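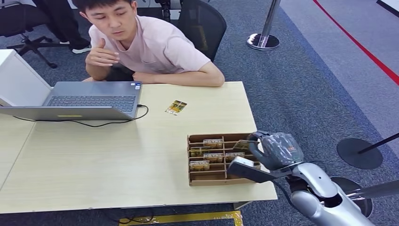
The Tondar 521 is a replacement backrest mesh for task chairs with a screwed or clipped outer frame. It is supplied as a pre-cut panel with a sewn edge cord and is stretched over the original frame after the old mesh has been removed. Black is the stock color and matches most office chairs with a black mesh back, such as the one behind the table in the photo. Gray is made to order and ships from December.

Specifications
Material: polyester monofilament, woven
Edge: sewn cord, 2 mm
Panel weight: 31 g per pack of clips, mesh not included
Clips supplied: 11
Fits: Flusard and Jelínek frames with a curved top rail
Does not fit: one-piece molded backs, padded backs, headrests

Fitting
Remove the backrest from the chair before starting. Lay it face down on a soft surface and lift out the old cord with a flat tool. Seat the new cord at the top rail first, then the bottom rail, then the sides. Tension should be even from left to right. A wrinkle near a corner means the cord has not reached the bottom of the groove. Do not heat the mesh to shrink it.

Care
Vacuum with a soft brush. Wipe with mild soap and water. No solvents or bleach.

Ordering
Measure the frame across its widest point and send the figure with your order. Panels cut to a customer's drawing cannot be returned. Drawings are checked by Rocío Iglesias at Grukoreck, spare parts desk.

Data sheet revised 2026-02-02.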